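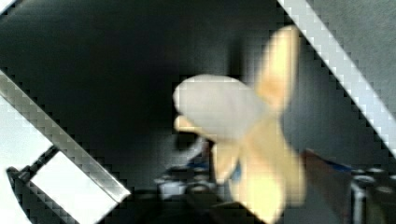
Fig. 3. Banana with the peel open.

3. Laying Out the Fadville Kitchen Set

Read this section before handing the set to a child. Reading it afterward is allowed but will be less relaxing.

3.1 Before you start

1. Choose a flat table at standing height for the smallest cook in the house. The Flekden play table is the right height for most. A coffee table will do, if you have made your peace with the coffee table.
2. Wipe the tabletop and let it dry.
3. Check the pieces against the packing card (form 661, the one stuck to the inside of the lid). The lid is also where most families lose it.
4. Set the box aside. Do not flatten it yet. You will want it at bedtime.

NOTE: The peel on the banana opens and stays with the fruit. Fold the flaps back up before storing. A banana put away open will come out of the box looking as if it has had a hard week.

3.2 Dishes and bottle

1. Put the colander on the left side of the table, flat side down.
2. Put the large plate near the back edge, to the right of the colander.
3. Put the ketchup within reach of the plate.

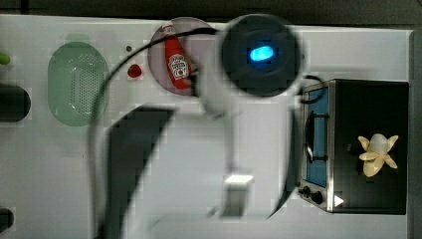
Children have firm views about where condiments live, and the layout in this guide will survive only until the first meal. Small changes do no harm. If the ketchup ends up lying diagonally across the plate, as the main course, leave it there. What matters is that the colander stays flat and that the dishes are kept in from the edges, where elbows travel. Left-handed cooks may want the whole arrangement the other way around, and should simply read "left" as "right" until the end of this chapter.

CAUTION: Play food is for pretend eating only. Say so once, clearly, and then watch the strawberries anyway.

3.3 Pan and spatula

1. Put the pan on the side of the table away from the oven.
2. Rest the spatula across the pan, or next to it.
3. Keep the handles turned in. It is a good habit to learn at an age when the pan is cold.

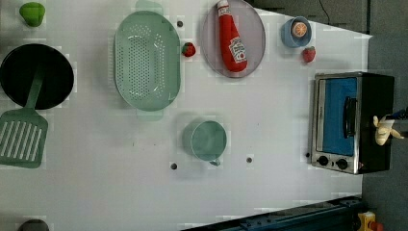 4. Leave a clear space in front of the pan for whatever is being cooked. It will be soup. It will be soup even if there is nothing in the set that could make soup.

NOTE: The pan does not fit in the oven. Pushing harder will not change this - the Hutapea customer line takes calls on the subject all year, with a peak in December.

3.4 Oven and cup

1. Stand the oven at the right-hand side of the table with its door toward the middle.
2. Open and close the door a few times. It should move without sticking. If it sticks, look inside for fruit.
3. Stand or lay the cup somewhere in the middle. It has no assigned place. In practice it holds tea, gravel, and small animals.
4. Put the orange slice in the small blue dish.
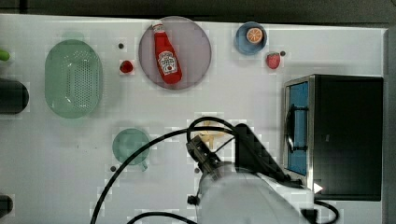

5. Step back and let the kitchen open for business. Expect to be served promptly and charged too much. The going rate for one strawberry is 80 dollars, and haggling brings it down to 50 if the cook likes you.

3.5 Putting the set away

1. Announce that the kitchen is closing. Allow time for appeals.
2. Put the oven in the box first, door up.
3. Nest the dishes beside it, then the pan.
4. Put the fruit and the bottle in the gaps.
5. Close the lid. If it will not close, take everything out and start again with the oven. If it still will not close, see whether a piece from the Brullovo picnic set has wandered in.

CAUTION: Do not wash any piece in the dishwasher. Wipe with a damp cloth.

For spare parts, see page 16.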